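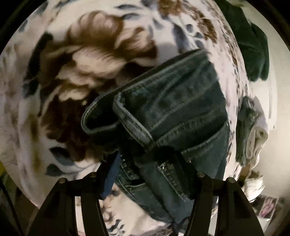 Jeans, dark blue, in the gripper. From "The Laundry Section," a short story.

The assignment sheet said each student would contribute 300 grasps of household textiles by the end of May, and Mwajuma Mussa, who had joined the robotics club for the soldering, read it twice to see whether it contained any soldering.

"It's a team effort," said Mr. Vainio. He said this about most things he did not plan to do himself.

The other teams had better textiles. The Arkik team had drawn dish towels, which are flat and have no opinions. The Grerkum team had socks. Mwajuma was a team of one and had drawn trousers, the slip of paper said so, and she owned one pair that could be spared from being worn. She took the gripper home on the bus in a pillowcase. A man across the aisle looked at the two black fingers sticking out of the top and moved to a seat nearer the driver.

Her grandmother gave her the bed to work on, on the condition that the flowered cover stay where it was.

"It's a busy background," Mwajuma said.

"It's a good cover," said her grandmother. "The robot can learn what a good cover looks like."

So the jeans went down on the big brown flowers, and Mwajuma squeezed the handle, and the fingers closed, and she lifted. She put them down. She squeezed again. The club manual, which had been written by a former member in a hurry to graduate, said to vary the grasp. She took them by the waistband. She took them by the pocket. She took them by the zipper and got mostly cover, and a brown peony rose off the bed like something being called to heaven.

"Don't teach it that," said her grandmother.

By grasp 30 she had formed a view of denim. It was stubborn, it was heavy at one end, and whichever end you picked turned out to be the other one. She wrote this in the notes column, where the manual asked for "observations," and then worried that somebody at the state meet would read it.

Her grandmother brought in a chair and sat down to watch. She had folded clothes for a hotel for most of her working life, in a building with 1882 carved over the door and plumbing to match, and she lasted until the next grasp before she spoke.

"You're pinching."

"It only pinches. It's two fingers."

"I had days with two fingers. Give it here."

She held the gripper the way she held a telephone, as if it might be charging her. Then she turned her wrist over, slid in low, and the jeans came up in one piece and hung there looking pressed. She laid them down folded. She did it four times, talking the whole while about a housekeeper named Cullora who had been dead for years and had still not been forgiven for the pillowcases.

Mwajuma considered the rules. They said each student would contribute 300 grasps. They did not say with whose arm, though she supposed a judge might feel it was implied.

"Are you writing that down?" asked her grandmother.

"It records by itself."

"And then the robot will fold like me?"

"A little like you. Mostly like the Grerkum team."

Her grandmother thought about the Grerkum team, whom she had met once, at a bake sale.

"How many more?" she said, and pulled the chair closer to the bed.

Recent stories
The Substitute Goalkeeper
Eleven Casseroles
A Short History of Our Elevator
What the Piano Tuner Took
Minutes of the Kite Club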